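Caring for Stone and Wood Surfaces in Cutgate House
Guidance for tenants, issued by the Stockdale Housing Office

Stone worktops and wooden cabinets need different treatment. Please read all the steps before you begin, and keep the two sets of cloths apart.

Step 1. Clear the surface
Remove loose items and brush away crumbs. Open a window if one is near.

Step 2. Clean the stone
Use warm water and a mild soap. Vinegar, lemon and bathroom sprays must not be used - they dull the finish. Fine veins are often part of the stone and should not be scrubbed.
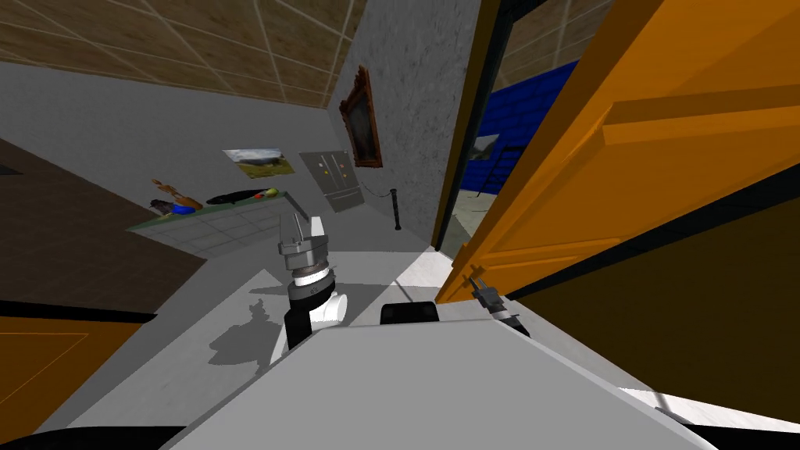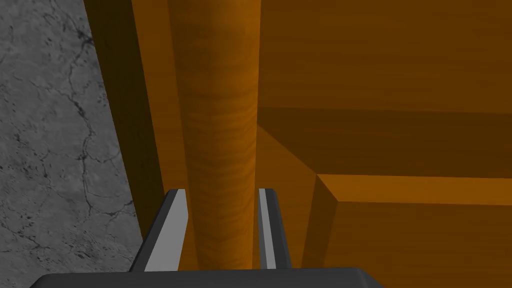 Step 3. Clean the wood
Wipe along the grain with a cloth that has been wrung out well. Dry at once with a second cloth. Tenants in Datley Wing should leave the waxed doors to the housing office.

Step 4. Check the joins
Look for gaps where stone meets wood. Do not fill these yourself. Report them to Gus Oyelaran on extension 217, giving your flat number.

Step 5. Store the cloths
Rinse, wring and hang to dry. Replacement cloths may be requested each September from Zoriana Sydorenko in Room 66.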